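Soft plastics collection to reach every street in Clarngate by May

Households in Clarngate will be able to leave crisp packets, bread bags and cling film out with their normal recycling from May, after the council agreed to extend a trial that has been running on the east side of the town.
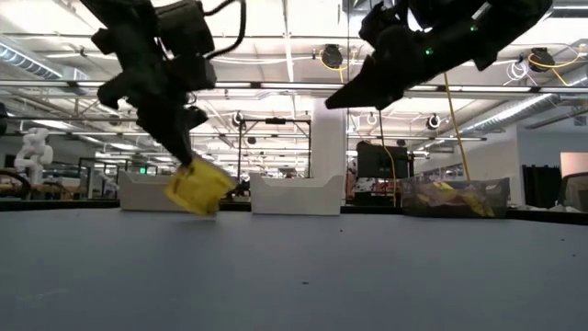 What is changing

The trial covered 2,115 homes on the Plaritz estate and the streets behind the old station. Residents there were given a roll of purple sacks and asked to put soft plastics in them, tie the top and leave the sack inside the recycling bin on the usual day. The same arrangement will now apply to the rest of the town, including flats with shared bins, which were left out the first time.

Each home will get a roll of 28 sacks and a leaflet. Replacement rolls can be picked up from the library, the leisure centre or the council offices on Mill Road. There is no charge for them.

The sacks will be taken to the Grundard depot on the ring road, where they are separated from the tins, bottles and card. The plastic then goes on to Drakos, which makes it into refuse bags and damp-proof sheeting.

Results so far

A report to councillors said over 200 tonnes of soft plastic had been collected during the trial. Most of it was clean enough to use. The main problems were food left in pouches and foil-lined coffee bags, neither of which can be recycled under the scheme.

The council received 428 replies to a survey sent to homes in the trial area. A majority wanted the collection to continue. The most common complaint was that the sacks split when overfilled, and a thicker one has been ordered for the full service. Some people also said they had been unsure whether to include the film lids from ready meals. They can go in if they have been rinsed.

Large shops in the town centre have taken carrier bags and wrapping for several years and will carry on doing so – the council says the two schemes can run side by side.

What can go in

Bread bags, crisp packets, sweet wrappers, cling film, bubble wrap, salad bags and the outer wrapping from toilet rolls and multipacks will all be accepted. Nappies, polystyrene, crinkly plant pots and anything with food still on it should go in the general waste.

Collection days will stay the same. Leaflets will be delivered with the new sacks in the weeks before the service starts, and large-print copies are available from the council offices.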